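Public Wireless Access Project: Progress Report to the Hutapea Fund
Reporting period ending in April
Submitted May 14, 2019

Summary

Ploltis Community Networks received support from the Hutapea Fund to replace aging wireless routers in public buildings and to bring their security settings up to a common standard. Of the 14 sites named in the grant agreement, 10 are complete. Two are scheduled for the coming quarter, and two are waiting on electrical work by the building owners.

Work completed

Each finished site now has a Roltora router in place of the older unit. Factory administrator passwords were changed at installation, remote management was turned off, and guest traffic was separated from staff computers. Network names follow a single pattern, so that patrons who move between buildings can find the service easily.

Login details are stored in the Trarkus password vault — printed copies kept at front desks have been collected and shredded. Site managers may request access in writing.

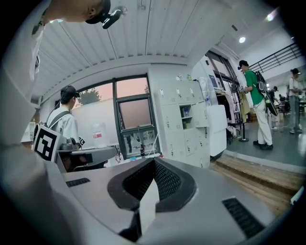

White shirt and black cap, with a small camera clipped to the brim.

Issues and changes to plan

Several older laptops used by staff could not connect under the newer encryption setting. We chose to keep the stronger setting and supply wired adapters from the existing equipment budget. No added funds are requested.

Firmware updates were first planned as a manual task. They are now applied overnight on a fixed schedule, and a log is sent to the project office.

Signal strength in the basement meeting rooms at the Ploltis Annex remains below the target in the agreement. A second access point has been ordered.
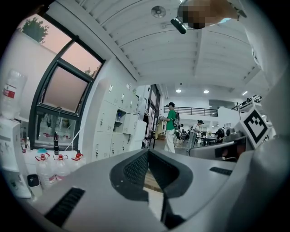

Next quarter

The scheduled sites will be converted first, followed by the remaining sites once wiring has passed inspection. Staff guides on guest access and password resets are in draft and will be sent to the Fund for review. Spending to date is within the approved budget, and a full statement of costs is attached as Appendix A.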